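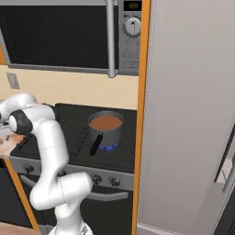 Küchenszene in der Simulation, Gasvariante. Topf auf dem Brenner, Greifer links angeschnitten.

10. Januar 2026

Greifervergleich, zweiter Anlauf. Gegeneinander treten an: der Parallelgreifer von Grurau und der neue Biltidex, den Rizal seit Wochen lobt, ohne ihn je geladen zu haben. Gleicher Arm, gleicher Regler, gleiche Aufgabe: kleines Objekt links vom Herd greifen, anheben, halten. Das Kochen bleibt vorerst der Gasflamme überlassen, die macht das tadellos.

Je Greifer 289 Läufe, Regler auf 600 Hz. Der Grurau hält das Objekt in 55 Prozent der Fälle, der Biltidex in 46. Rizal meint, das liege an meinen Reibwerten. Die Reibwerte sind von Rizal.

Auffällig beim Biltidex: Er schließt sauber, dann fängt das Objekt an zu zittern und wandert zwischen den Fingern nach unten. Mit feinerem Zeitschritt wird das Zittern kleiner und die Wartezeit größer. Puspita vermutet die Kollisionsgeometrie der Fingerkuppen - konvexe Hülle statt echter Form, also greifen wir im Grunde mit zwei Kartoffeln.

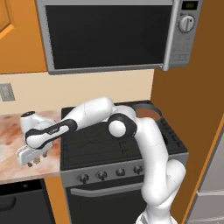

Beim Anfahren von oben ist der Ellenbogen das eigentliche Problem. Er steht dem Topf hinten auf dem Herd näher, als mir lieb ist, und die Kamera vor dem Herd sieht davon herzlich wenig, weil der Arm sich selbst im Weg steht. Rocío will eine zweite Ansicht von links oben. Bin dafür, solange sie die Extrinsik einträgt und nicht wieder ich.

Offen:
- Fingerkuppen neu zerlegen (Puspita)
- Strafterm für Ellenbogennähe im Planer, Gewicht erst mal raten
- beide Greifer mit identischer Schließkraft wiederholen. Hatten wir das nicht? Hatten wir nicht.
- Sekar fragen, wo die Tramik-Logs liegen

Bestellt wird bis Februar gar nichts.

Kommentare (2) · 3-mal geteilt

Zuletzt im Notizbuch
Oei-Regler: Überschwingen am Handgelenk
Tramik-Logs, Versuch einer Ordnung
Izzati: Tiefenkamera gegen Stereo

Diese Seite verwendet Cookies. Einstellungen ändern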